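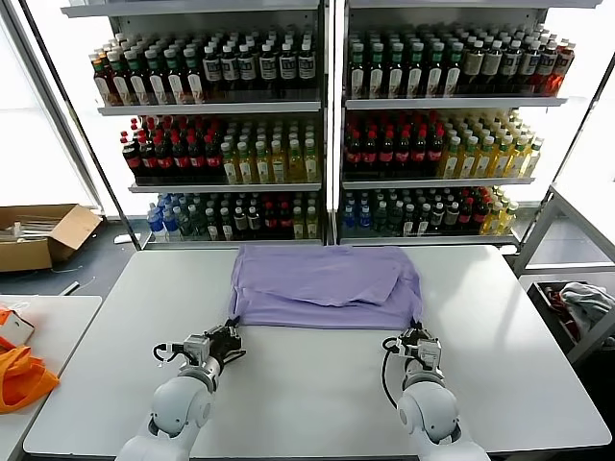
Maialen Urrestarazu

4. Lo que pasa con el segundo borrador

Confieso que llegué a esta parte del estudio con una idea bastante fija: los cuentos mejoran cuando se recortan. Eso me enseñaron y eso llevo años repitiendo en el taller de Tilahun. Pues bien, me puse a leer los 30 borradores del corpus (328 páginas, muchas a lápiz, y algunas con una letra que todavía me quita el sueño) y enseguida vi que casi todo el mundo había añadido texto. ¡Y qué bien le sentaba a la mayoría!

Lo que se añadía era sobre todo transición: una puerta que se abre, alguien que baja a por pan, el rato entre una discusión y la siguiente. Marqué cada añadido en Statum, con una etiqueta para la acción, otra para el diálogo y una tercera, que acabó siendo un cajón de sastre, para el resto.

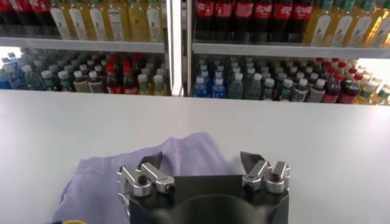 4.1. Los finales

Aquí me costó más decidirme. En el grupo de Gerness se escribía el final antes que el principio, y yo esperaba finales rígidos, de los que se ven venir desde el primer párrafo. Hay 2 que sí son así. Los demás cambiaron tanto entre versiones que tuve que releerlos en paralelo, con las hojas repartidas por el suelo del pasillo, para saber si seguían siendo el mismo cuento. 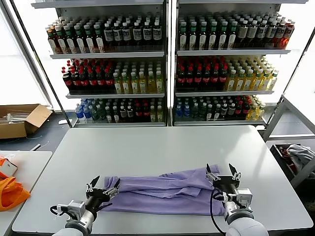 Figura 1. Prenda de color lavanda, arrugada, sobre un tablero blanco.

En febrero repetí la lectura sin mirar mis notas y me desdije en 3 casos, todos ellos cuentos contados por un niño. Sospecho que la voz infantil me ablanda y le perdono cabos sueltos que a un narrador adulto le habría subrayado en rojo.

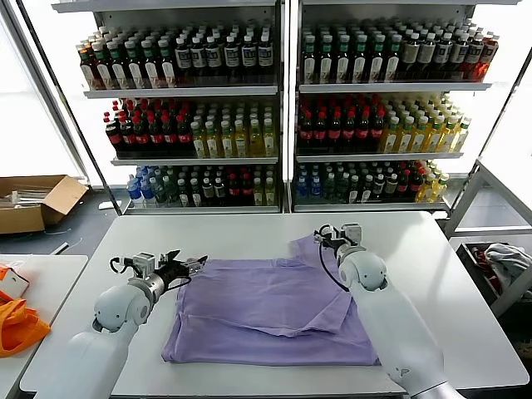 También me pasó con los textos de Skoter, que son brevísimos y apenas dejan sitio para que algo se tuerza. En esos conté como cambio de final cualquier variación en la última frase, aunque fuera una sola palabra. El criterio es discutible, lo sé, y en la sección siguiente doy los resultados con esos textos y sin ellos.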